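Perus Opens Bathroom Furnishing Floor in Zadcombe, With Vanities, Basins and Storage Set Out to Try

ZADCOMBE, Jul 24, 2021 – Perus, the home furnishing company, is very happy to announce the opening of its new bathroom floor on Rowlands Street, where shoppers can stand at a basin, open a cabinet and get a real feel for how a vanity might fit into the room they have at home.

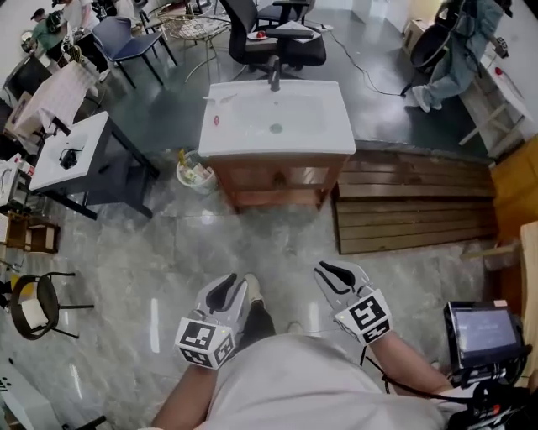

The new floor covers 2733 square feet and has been in the works since February, when the company took over the upstairs rooms next door to its existing store. It brings together vanities, sink tables, slatted platforms and small storage pieces that used to be spread over two buildings (and, as longtime customers will remember, up a rather steep flight of stairs that we are all glad to see the last of).

Leading the opening is the Jurko line, a family of wooden vanities in warm, orange-brown tones, made with open framing underneath so that towels and baskets are easy to reach. Each one is topped with a white ceramic basin that sits on the cabinet, with the faucet at the back edge where it stays out of the way of busy hands. The line comes in 3 widths, and all of them can be ordered with the basin centered or set to one side.

"We have wanted to do this for a very long time," the company said. "People come in with a scrap of paper and a few measurements, and they try to picture the whole thing from a catalog page. It is a hard thing to ask of anybody. A basin that looks generous in a photo can feel awfully small when you lean over it to wash your face, and we would much sooner you found that out with us than after the plumber has gone home."

The displays are meant to be used. Customers are welcome to bring along the things that live around their own sink, the toothbrush cups and the bath toys and the bottles that never seem to have a place, and set them out on the basin rim or in the cabinet to see how it all sits together. Staff will gladly move pieces around to match a room's layout, and there is tape on hand for marking out walls and doorways on the tile.

Low slatted wood platforms are another addition this season. They can be used as a step or a bench, or simply as a spot to put down a basket, and they have been a favorite with families who came through during the preview week. Sink tables on metal frames are also on show for laundry rooms and mudrooms, along with small open-compartment cabinets for corners where a full vanity would be too much.

Jurko vanities start at $338 with the basin included, and slatted platforms start at $220. Delivery within Zadcombe is free on orders placed before the end of the summer, and the company will hold a piece for up to 3 weeks for anyone who is waiting on a remodel – we know how those schedules can go.

The bathroom floor is open during regular store hours, and no appointment is needed. Parking is behind the building, with the entrance on the Rowlands Street side.

About Perus
Perus sells furniture and fittings for kitchens, bathrooms and laundry rooms from its store in Zadcombe. Media inquiries may be directed to the Perus press desk at the Rowlands Street store.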